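From: Constanza Cisternas
To: womell-makers list
Date: March 22, 2019
Subject: Re: Condero open day, worth the drive?

Kamrul Herath wrote:
> Did anyone from the list get to the Condero open day?
> I missed the one in January and wonder if the arm
> demo is worth the trip from Lovirthorpe.

Yes, I went with Bautista. The talk ran 40 minutes, then we moved to the tables in groups of 13. Ours had household things laid out for picking, scissors and a water bottle among them. 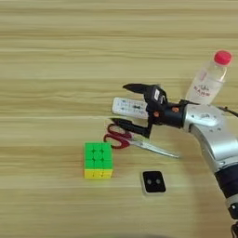

Second table, gripper open over the scissors.

Santino Echeverría ran our table and took questions the whole time — mostly on grip force and how the arm chooses what to go for first. He said they had logged 110 picks that morning. I didn't get his slides, but Bongani has asked for them.

Parking is behind the Figueroa building. Go early if you want a seat for the talk.

Constanza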